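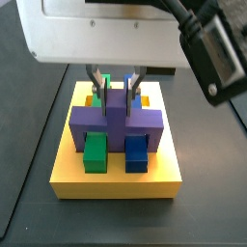 Chapter 3
Looking After the Gripper: A Small Assembly Cell in Daily Use

Before you start

You will need the cell logbook, the hex keys and screwdrivers from the bench drawer, a clean lint-free cloth, and the printed fault sheet for the Keko two-finger gripper. You should have read Chapter 2 on safe stops. If you skipped it, go back. Most of the pinched fingers we have seen in training shops belonged to people who felt they already knew how to stop a machine.

By the end of the chapter you should be able to inspect a two-finger gripper, check its grip and its centering, judge whether a wrist camera mount has moved, and decide whether a fault lies in the gripper, in the parts, or in the program. The last of these is the hard one, and it gets the most pages.

3.1 What the brochure says

The training cell used in this book is built around a Viltavura arm with a Keko gripper. Its job is dull by design. It puts together colored plastic block sets, one part at a time, on a slotted base. When it works, it looks like the easiest job in the shop, and a visitor will usually ask why anyone would pay for a machine to do it.

The sales literature for cells of this sort tends to use the phrase "maintenance free." Be wary of it. What the phrase usually means is that the sealed gearbox inside the housing does not need grease from you. It says nothing about the finger screws, the pads, the cable, the camera bracket, or the surface the parts sit on. All of these are outside the sealed part, all of them move or wear, and all of them can spoil an assembly while the gearbox stays in perfect health.

Be wary as well of the word "repeatable." A repeatable arm comes back to the same place each time. If that place is wrong, it comes back to the wrong place each time, very faithfully. A good number on the data sheet is a promise about the arm's joints. It is no promise about the tip of a finger that somebody swapped last October and tightened by feel.

3.2 Where the trouble starts

Think about what the fingers do when they pick up an arch-shaped piece by its middle column. They come down on either side, close, and squeeze. If both fingers reach the column together, the piece stays where it was. If one gets there first, it pushes the piece sideways until the other catches up. The shift can be too small to notice by eye. It may still be enough to make a leg of the arch come down on the top of a neighboring block, where it ought to slide past.

The gripper does not know this has happened. Its controller sees that the fingers closed to the expected width and reports a good grip. The program moves on. The fault shows up two steps later as a placement error, and whoever is on shift starts changing the placement point.

That is the classic mistake, and we will say it plainly: do not touch the program until you have checked the metal. A nudged placement point will hide a loose finger for a while. Then the finger moves some more, the point gets nudged again, and in the end you have a program full of odd corrections that match no drawing. When someone finally tightens the screw, every one of those corrections is wrong.

The logbook for our cell at the Irdale training shop holds a sad example. At cycle 3899 the cell began dropping the last part of the set at a slant. Three different people corrected the same point in the program. The cause was a joint screw on one finger that had backed out by less than a full turn.

3.3 The standing inspection

Do the standing inspection at the start of each shift. It is called standing because the arm is stopped and you are on your feet in front of it. There are people who will tell you it can be done from the control screen. It can't. The screen shows you what the sensors report, and there is no sensor on any of the parts listed in this section.

Stop the arm in the service position, with the gripper clear of the parts and at chest height. Lock out the drive as described in Chapter 2. Then work from the top down.

Housing. Look at the screws that hold the cover panel. They should sit flush. Wipe the metal with the dry cloth first, as a film of dust can hide the shadow of a raised screw head. Do not use solvent near the panel edge.

Cable and camera mount. Follow the cable with your hand from the arm to the bracket. It should be free to flex without pulling on the bracket at any point in the arm's travel. Now put a thumb on the bracket and press lightly from each side. Any movement at all is a fail. A camera that has tilted will still give a sharp picture, and a sharp picture is very good at persuading people that the camera is fine.

Finger joints. Check the bolt at the upper joint of each finger with the correct key. You are feeling for movement. You are not there to tighten whatever you touch. Over-tightening is a more common cause of damage in training shops than neglect, and it strips threads in a part that costs far more than the bolt.

Pads. The inner face of each finger should be flat and clean. Lay the straight edge across it and look for light underneath. Plastic parts leave a shine on the pads over time, and a shiny pad slips. The maker's leaflet gives a pad life in months. We would ignore it. Months are a poor measure for a pad, which wears by the grip and by the kind of plastic it is gripping.

Work surface. Run the cloth over the area where the base sits. A crumb of plastic under one corner of the base tilts everything that stands on it.

Write the result in the log, including the passes. A log that holds only faults can't tell you when a thing was last known to be good.

3.4 Checking the centering

The centering check takes 20 cycles and needs one loose part, preferably one with a straight, narrow column. Set the part on the bare surface against a pencil line. Have the gripper close on the column, open, and back off straight up. Do not let it lift. After each cycle, look at the part and the line.

With well-centered fingers the part stays on its line. With poorly centered ones it will move on the first cycle and then usually stay put, having been pushed to wherever the fingers agree. This fools people. They see nineteen cycles without any movement and sign the check off. The first cycle is the one that matters, so put the part back on the line by hand before every single close.

If the part moves, note which way. Swap the part end for end and repeat. A shift that keeps the same direction points to the fingers or to the taught position. A shift that turns around with the part points to the part. Molded parts are less alike than their catalog suggests, and we have known a whole afternoon of gripper work to be wasted on a bad bag of blocks.

3.5 How much force?

Students always want more. A part slips, so they raise the force, and the slipping stops, and they feel they have fixed something. What they have done is cover up a worn pad. The setting on our cell goes from zero to 100, and there are few jobs with light plastic parts that call for anything near the top of it.

High force has its own costs. It bends thin columns, so that the part springs when it is let go. It speeds up pad wear, which brings back the slipping you were trying to cure. It also loads the finger joints, and loose joints are where this chapter began.

Start low. Raise the setting only until the part holds through the fastest move in the program, add a small margin, and write the figure down along with the state of the pads. If a later shift has to go higher, replace or clean the pads before you agree to it.

3.6 A word on self-diagnosis

Newer controllers, the Boateng unit on our second cell among them, offer a health score for the gripper. It is a single figure on a green or amber background. We have left it switched on, and we tell students to read it last. The score is worked out from motor current and closing time. A loose camera bracket has no effect on either. A dirty work surface doesn't either. In the weeks before the fault at cycle 3899 the first cell would have scored very well by that method, as its motor was in fine condition throughout.

Treat the score as one witness who was facing the other way. Record it next to your own findings and see over a term how often the two agree.

Terms used in this chapter

Backed out: said of a screw that has turned loose in use.
Centering: how closely both fingers reach the part at the same moment.
Pad: the flat inner face of a finger, where it meets the part.
Service position: the taught pose in which the arm is stopped for inspection.
Taught position: a point stored in the program by moving the arm there.

Section 3.7 takes the finger joint apart. Bring the log with you, and have your first standing inspection written up in it before you pick up a key.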